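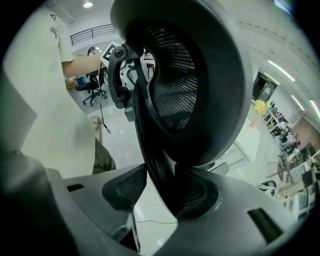
El reposacabezas de la silla se cae solo y los reposabrazos bailan: ¿tiene arreglo o la jubilo?

Comunidad de ayuda > Casa y oficina > Sillas, mesas y otras fuentes de dolor
Publicado por Parvaneh Nikzad el 16 de octubre de 2026

Buenas a todos. Vengo a consultar sobre una silla que me odia.

Es una Vikora gris y negra, con reposacabezas de malla y aro de plástico gris, comprada de segunda mano a una oficina de Fameck que cerraba. El vendedor me dijo que estaba «como nueva», expresión que con los años he aprendido a traducir. El respaldo va bien, el asiento va bien, y el reposacabezas tiene vida propia. Lo subo por la mañana, apoyo la nuca y a media mañana lo tengo clavado entre los omóplatos, como quien lleva una mochila muy pequeña y muy mal puesta.

Entre el respaldo y el reposacabezas hay un soporte negro, y a un lado un brazo curvo con un pomo redondo pequeñito cerca de la parte de arriba. Más abajo tiene otra pieza con estrías, donde el brazo se dobla. He girado el pomo hacia un lado y hacia el otro con la misma convicción y el mismo resultado. No sé si aprieta la altura, la inclinación o mi paciencia. Manual no tengo: se quedó en Fameck, supongo, haciendo compañía a las grapadoras.

La segunda silla es una Darklow negra, más sencilla, con respaldo de malla y reposabrazos acolchados. Ahí el problema son los brazos. Si la agarro por ellos desde atrás para moverla, noto un juego lateral que no me gusta nada, sobre todo en el derecho. Sentada no se nota tanto, salvo que me apoye para levantarme, momento en el que cruje igual que yo.

Lo que quiero saber:

1. Qué se aprieta y en qué orden en el reposacabezas para que no baje.
2. Si el baile de los reposabrazos es peligroso o solo humillante.
3. Si tiene sentido comprar recambio. En la web de Vikora el reposacabezas suelto cuesta 100 euros y no dicen si vale para mi modelo. Dicen «compatible con la gama», que es una forma preciosa de no comprometerse.

Herramientas: un juego de llaves Allen, un destornillador y un cuñado. Preferiría no usar el cuñado.

Ismail Younis

Hola, Parvaneh. He mantenido sillas en una empresa con 400 puestos, lo cual no me da autoridad moral pero sí muchas horas tumbado en moqueta mirando asientos por debajo. Voy por partes.

El reposacabezas. En muchas sillas de este tipo hay dos ajustes que la gente confunde, y los fabricantes no ayudan. Uno es la altura, que suele ir en el poste central. El otro es la inclinación, en la articulación. Antes de apretar nada, averigua cuál de los dos te falla:

Quita peso de encima (la chaqueta colgada del reposacabezas cuenta como peso, y he visto chaquetas con piedras en los bolsillos). Sube el conjunto hasta arriba y haz una marca con lápiz o cinta de pintor justo donde el soporte entra en el respaldo. Empuja hacia abajo con la palma, recto, sin prisa. Si la marca se hunde, el problema es de altura. Si la marca sigue en su sitio y lo que cambia es el ángulo, el problema está en la articulación.

Si es la altura, mira si el soporte hace clics al subir. Los de clics llevan una lengüeta de plástico por dentro y, cuando se gasta, no hay pomo que valga. En algunos modelos, al llegar al tope superior, el mecanismo se libera y baja entero; conviene descartarlo antes de dar nada por roto. Para eso: bájalo del todo, vuelve a subirlo despacio y para un clic antes del final. Me ha resuelto más averías esta tontería que todas las llaves juntas.

Si es la inclinación, aprieta el pomo a mano con el reposacabezas sujeto en la posición que quieres. Con la otra mano, no con la nuca. Un cuarto de vuelta, pruebas, otro cuarto. Si gira sin fin en los dos sentidos, la tuerca de dentro da vueltas con él y hay que sujetarla por el otro lado. A veces está detrás de una tapita que sale con la uña. A veces la tapita se rompe. Guarda los trozos en un sobre y no vuelvas a hablar del tema.

No uses alicates en el pomo. Lo digo con conocimiento de causa y con tres pomos en el cajón.

Ahora los reposabrazos de la otra. Un poco de juego lateral es normal, sobre todo si se regulan en altura. Lo que no es normal es que el juego venga del asiento. Para distinguirlo, ponte detrás, agarra los dos a la vez y muévelos hacia dentro y hacia fuera, fijándote en la base y no en la almohadilla.
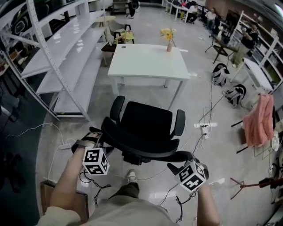

Silla negra delante de la mesa: agarre por los dos reposabrazos, desde atrás.

Si solo se mueve la parte acolchada, suelen ser los tornillos que la sujetan por debajo, que se aflojan con el tiempo y con los apoyos de mala gana. Si se mueve el brazo entero, tumba la silla de lado sobre una manta y busca los tornillos que lo unen al asiento. Yo los aflojo todos un poco, coloco el brazo en su sitio, los pongo a mano y luego los aprieto alternando. Si aprietas uno a muerte antes de meter los demás, el último no entra, y entonces aparece el cuñado.

Peligroso es si ves una grieta en el plástico junto al tornillo, o si el tornillo gira y gira sin agarrar. En ese caso no te apoyes para levantarte hasta que lo cambies. Y despeja el suelo alrededor antes de ponerte a empujarla. Regletas, cables y ruedas de silla forman un triángulo amoroso que siempre acaba mal.

Sobre el recambio: por 100 euros, yo no lo compraría sin que te confirmen por escrito la medida del soporte. Mide el ancho y el grosor con un calibre y mándales eso con una foto de la unión. Si contestan otra vez lo de la gama, ya tienes la respuesta.

tornillo_pasado

Compra una nueva. La Heydari de 1.750 es una maravilla y no baja nada, ni el reposacabezas ni el precio.

Parvaneh Nikzad

Gracias, tornillo_pasado. Por ese dinero espero que además me haga la cena.

Ismail, lo del lápiz ha sido revelador. La marca no se hundió, así que llevaba todo este tiempo culpando a la altura cuando lo que cedía era el ángulo. He sujetado la tuerca por el otro lado (la tapita ha sobrevivido, tiene una esquina mordida pero ha sobrevivido) y el pomo ya aprieta. Llevo una tarde con la cabeza en su sitio y se me hace raro ver la pantalla desde tan arriba.

Con la negra voy más despacio. El brazo derecho se mueve entero. Todavía no la he tumbado, primero tengo que encontrar una manta que no sea de las buenas. ¿Alguna medida de llave en concreto, o voy probando?

Ismail Younis

Prueba primero con la de 6, y si entra floja no insistas, que redondeas la cabeza y luego no sale ni con oraciones. Si no encaja bien, baja un número. Que llegue hasta el fondo del hueco antes de hacer fuerza.

Y mira la silla otra vez en un par de semanas. Los tornillos recién apretados se asientan y a veces piden un repaso. Si no piden nada, tampoco los molestes.

bricomaña

Llego desde el buscador con lo mismo en un reposacabezas de otra marca. Mi caso es de altura, de los de clics, con la lengüeta gastada. Le puse una abrazadera de plástico negra al poste, justo por debajo de donde quería el tope, y desde mayo no se ha movido. Contras: ya no lo puedo bajar, y mi hija, que mide bastante menos que yo, lo usa de visera.

No lo recomiendo si la silla es de la empresa. Si es tuya, corta el sobrante de la abrazadera bien a ras y lija la punta, porque el pelo se engancha ahí con una facilidad asombrosa.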